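Rechercher dans le carnet Rechercher OK

Carnet d'atelier, juillet : essais de désintégration des papiers d'essuyage et sanitaires
Temps de lecture : 3 min

Objet : comparer trois papiers avant de changer la référence commandée pour les sanitaires et les paillasses. Le papier actuel est du Clesis, pure ouate vierge, deux plis. Candidats : Karaki (fibre recyclée, une part de bambou) et Plorkik (tout recyclé, non blanchi).
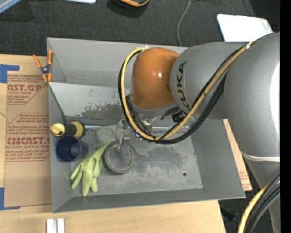
Protocole repris de celui de Bezawit Kumsa pour les essuie-mains, avec deux changements. Le volume d'eau passe à un litre par bécher, eau du robinet, non dégazée. L'agitation se fait au barreau, vitesse fixe, sans vortex visible en surface. Une feuille par bécher, pliée en deux, lâchée à plat. Chronomètre arrêté quand il ne reste aucun fragment plus grand que l'ongle du petit doigt. Critère grossier, mais les deux opérateurs l'appliquent de la même façon.

10 feuilles par référence, prises au milieu du rouleau. Les premiers tours sont souvent encollés et faussent la mesure.

Temps moyen jusqu'à désintégration :
Clesis : 167 s
Karaki : presque 237 s
Plorkik : 12 s de moins que Clesis

Le Karaki tient plus longtemps que prévu. Hypothèse : la fibre de bambou est plus longue que la fibre recyclée et le pli intérieur se défait mal. Deux feuilles sont restées en lanières et il a fallu attendre la fin pour l'une d'elles. Je les garde dans le calcul, rien ne justifie de les écarter. À vérifier sur un second lot, le fournisseur (Amham) admet que le taux de bambou varie d'une production à l'autre.

Le Plorkik part en flocons très tôt, puis ralentit. L'eau reste trouble et légèrement beige. Pas de mousse. Filtré sur tamis fin : dépôt homogène, quelques points sombres, sans doute de l'encre résiduelle. Pas analysé.

Résistance humide, essai rapide à la main, feuille tendue sur un anneau, goutte à goutte au centre. Clesis et Karaki comparables. Plorkik perce nettement plus tôt, ce qui est cohérent avec le reste. Pour les sanitaires, sans importance. Pour essuyer une paillasse, gênant : on en prendra deux feuilles au lieu d'une et le gain de matière disparaît.

Emballage. Clesis et Karaki arrivent sous film plastique. Plorkik est livré en carton seul, rouleaux nus. Le carton prend l'humidité dans la réserve du bas, prévoir l'étagère haute. Les mandrins des trois sont en carton, tous acceptés dans notre bac de tri papier.

Point non réglé : le transport. Amham livre les deux candidats depuis le même dépôt, mais je n'ai pas obtenu l'origine de la pâte pour le Karaki. Sans cette donnée, la comparaison environnementale s'arrête au contenu recyclé et à l'emballage. Je ne reprends pas les chiffres de la plaquette commerciale, la méthode de calcul n'y figure pas.

Proposition provisoire : Plorkik aux sanitaires, chiffons lavables aux paillasses pour tout ce qui n'est pas solvant. Garder un carton de Clesis pour l'optique en attendant mieux, les deux autres peluchent trop sur le verre.

Note de Bezawit, ajoutée en marge : température de l'eau non relevée pendant la série Karaki. Exact. Les béchers ont été remplis directement au robinet, en fin de matinée, alors que les deux autres séries ont utilisé de l'eau laissée à reposer. Série à refaire avec la même réserve d'eau pour les trois.

Reste à faire :
- refaire la série Karaki, thermomètre dans le bécher
- redemander à Amham l'origine de la pâte
- peser dix tours de chaque rouleau, les grammages annoncés ne sont pas donnés sur la même base
- laver le tamis fin tout de suite après usage, la pâte sèche ne part plus

Dernière mise à jour : juillet, 16 h 40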